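ok thread on why the shirt folding run went bad, typing fast bc I have a call

1/ Short version: the two hand grippers were out of sync. Left and right logs drifted apart by up to 200 ms and Bronia (our logger) flagged nothing. Zero warnings.

2/ 200 ms doesn't sound like much. On a sleeve it's the difference between both hands lifting and one hand yanking. We have 3,000 folds recorded since October. Shirts on beds mostly.
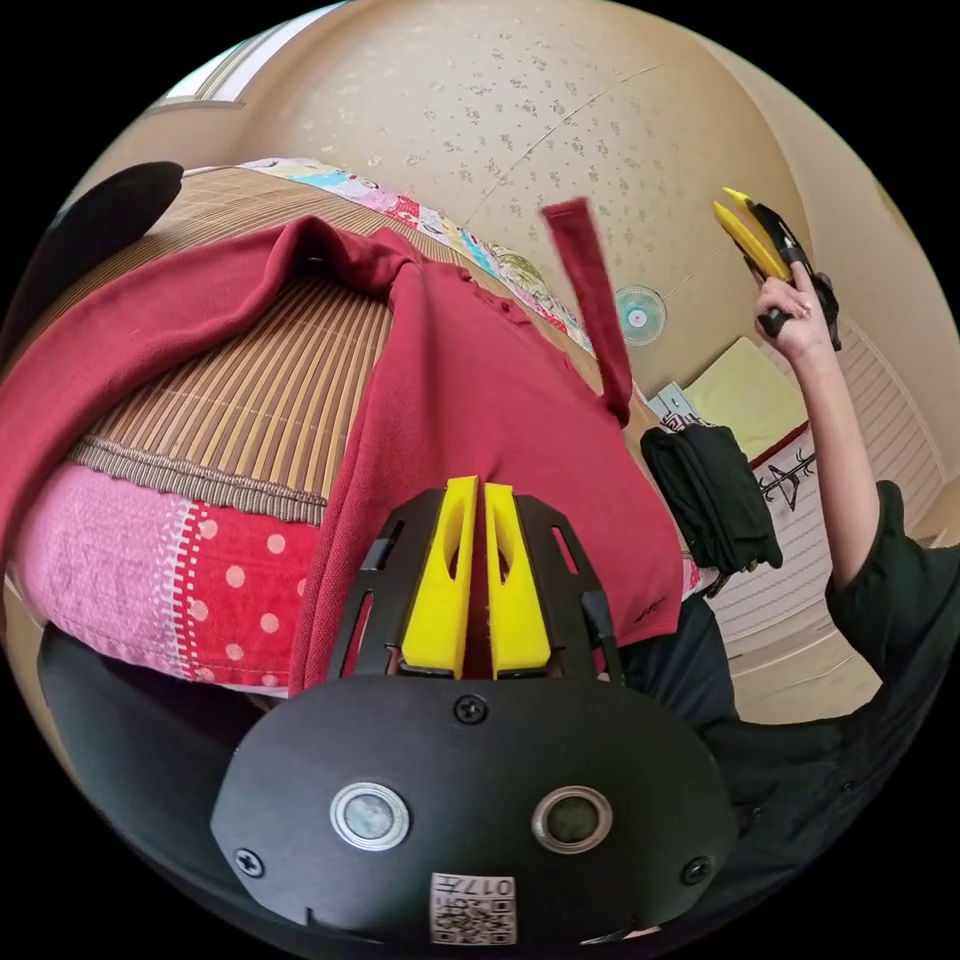 3/ So the policy learned to pull early with one side. On the arm at Perport it closed on the cloth, the other side hadn't let go, and it kept pulling untill the force limit tripped. No one hurt. Stop button was pressed too -- good, that's what it's for.

4/ Norbert Říha found it, not me. He plotted finger opening for both grippers on one time axis and the closes just didn't line up. Took him one evening. I'd been blaming the wide lens calibration for two weeks, ugh 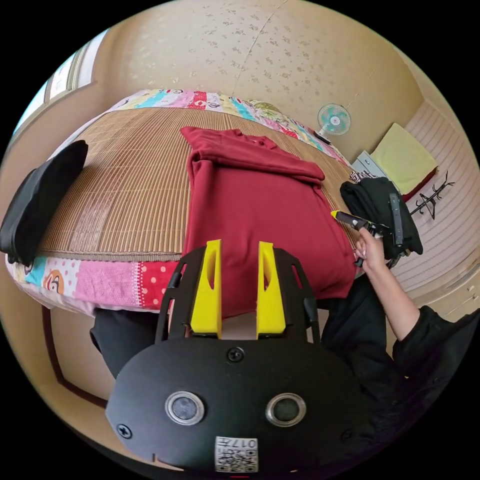
*Unit 017 at the red garment, second gripper in from the right.*

5/ Cause: clocks sync once at power on and then never again. Long session = more drift. Swap a battery on one side only and it gets way worse.

6/ Fix going in now: resync before every fold, and Bronia refuses to save if the gap is too big. Should of been there from day one.
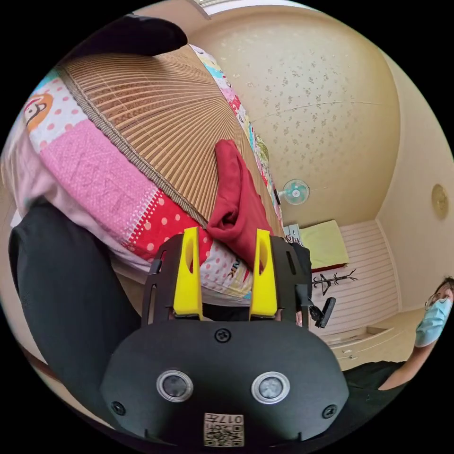

*017 again, red cloth bunched up on the bamboo mat.*

7/ Looks like 2,000 of the folds can be realigned from the video. Rest get dropped. Arm stays off untill the retrain is checked at low force -- pls don't ask me for a demo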